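Durari Textile Room: Gallery
Posted Aug 12, 2023

Welcome to the gallery of our small textile room. We keep fabric which people no longer want, and we sort it, fold it or roll it, and give it to sewing groups in the area. The room has 28 shelves and one long table, and in March we received a very big donation from the Punis workshop, so now every shelf has something on it. I am still learning the names of some fabrics in English, so please write to me if I made a mistake.

The reds are my favorite part of the collection. We put them together with dark navy and yellow, because the sewing groups often ask for these colors in one bundle. Carmela Leone made the first bundles like this and the rest of us continued in her way.

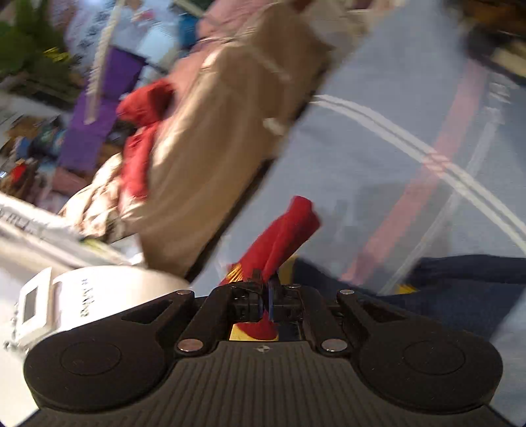
Is it better to roll a fabric or to fold it?
Roll it if you want fewer creases, and fold it if it must stand in a narrow shelf. For long storage, open a folded piece a few times a year and fold it again in a different place.

Red rolled fabric, with dark navy and yellow beside it. A long crease runs along the red. I like very much the small patch of yellow-gold on it, which spreads like a fan.

A few notes for visitors. Please bring your own bag, and wash the fabric separately the first time, above all the reds. Small pieces are free. For large pieces we ask for a small gift to the room, and this money goes to thread and needles. Glenys Waaka can cut a piece for you if you need only a part of it.

The room is open to sewing groups from 11 in the morning. If your group wants a bundle in other colors, leave a note for Chathurika Gamage with the colors and the size you need. She prepares the bundles in the same order as the notes arrive.

Text: Embla Eklund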